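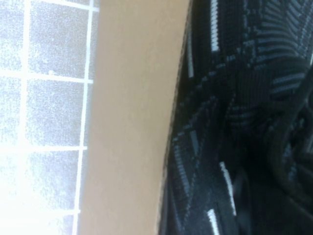
Harska

Posted 21 January 2023

I took on a garden in Stultdale last November and there is an old hedge down one side, 13 metres long and well over head height. I think it is privet. It has been left to go bare at the bottom and all the leaf is at the top. I would like it down to a height I can reach from the ground. Can I cut it hard now or should I wait? Also, what do people do with that much cut stuff? The council bin here won't take half of it.

Trornitz

If it is privet you can be quite rough with it. I cut mine to knee height and it came back thick from the base. Wait until the worst frosts are over, but get it done before the birds start nesting. Check it for nests anyway before you begin.

Do the top first, then one side this year and the other side next year. It looks lopsided for a while. Loppers will do for the thinner stems, and you want a pruning saw for anything thicker than your thumb. Give it a good feed of manure afterwards and water it if the spring is dry.
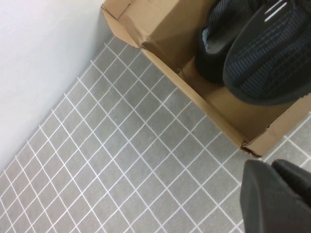 As for the cuttings, I hired a chipper for the day and paid £40 with a £5 delivery charge. The chippings went in a heap behind the shed for a year and then on the paths. Don't dig them in fresh. If you can't get a chipper, the tip takes green waste free where I am, but you may need to book a slot. I put the branches in the car with the seats down and an old sheet over everything.

Make sure it is privet before you start. If it is a conifer hedge and you cut back into the brown wood, most kinds won't grow again.

Xie

We just had ours taken out and a fence put in. Less work. The man charged £136 and took it all away with him, but it was a short hedge.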